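Aler V two-finger gripper: fitting, upkeep and six months of use

Reviewed by Saturnino Prieto, 4 February 2025

The Aler V is a mid-priced electric gripper with two linkage fingers, sold either bare or with a wrist plate and cable set. We bought it with the plate. It went on the arm at bench 4, which handles mixed small parts and packing work, and it replaced a parallel-jaw unit from Vileta that had worn out its slides. What follows covers mounting, homing, routine care and one repair. I have left out grip force tests, as the bench has no load cell at present.

Mounting

The plate takes four bolts and one dowel. The bolts go in from the arm side, so the wrist has to be turned out and held before you start. The dowel hole on our plate was tight and needed a light pass with a hand reamer. Rivas, who supplied the unit, offered to swap the plate, but the reamer was quicker.

The cable leaves the body at the rear and has a fixed bend radius printed in the manual. Keep to it. Our first route ran too close to the last joint and rubbed at full turn. A second clip further up the arm cured that. The clip is not in the box.

Homing and finger alignment

Homing is done with the fingers closed. The controller drives them together at low current, waits for the stall and stores that position as zero. Any dirt between the fingers is stored as part of the zero, so wipe them first. The routine takes 6 seconds and must be repeated after every power loss, as there is no absolute encoder. At this price I would have expected one.

Check the tips by eye once homing has finished. They should meet evenly, with neither one standing proud of the other. If one leads, slacken the clamp at the base of that finger, close again and retighten.
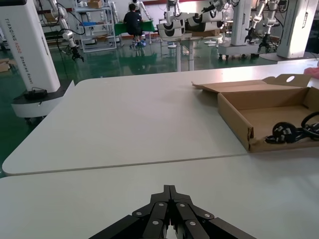
Fingers closed over the bench, tips together, pivot screws showing on both sides.

The view from the wrist camera is good enough for this check, and it saves crouching beside the bench. The matt black finish does not throw glare back into the lens, which the bare metal jaws on the Vileta did. The drawback is that dark parts are hard to pick out against the fingers, and we had to raise the exposure for those.

Routine care

The manual asks for a pivot check every 200 hours. The screws are easy to reach with the gripper in place, and that is the best thing about the design. Put a driver on each one in turn and feel for movement. Do not tighten past the stated torque, or the linkage binds and the homing current climbs. A binding joint shows up in the log as a high stall value well before it can be felt by hand.

Oil is not needed. The bushes are dry running, and oil only holds dust.

Repair

At 1,217 hours the left finger began to lag on opening. Rocío Valcárcel stripped it at the bench and found one bush worn oval. The bush kit comes from Itine and includes new screws with thread lock already applied. Removal is simple once the outer link is off – the inner link then lifts away without disturbing the drive. Mark the links before you take them apart. They look the same on both sides and are not.

Refitting took less time than the strip. We homed the gripper, checked the tips, and ran it empty through January's test routine before putting it back to work. The lag has not come back.

Verdict

A sound gripper for light bench work, easy to look after and cheap to repair. The missing encoder is a nuisance on any site with poor mains supply, and the cable clip ought to be included. We have ordered a second one for bench 6, this time with a spare bush kit.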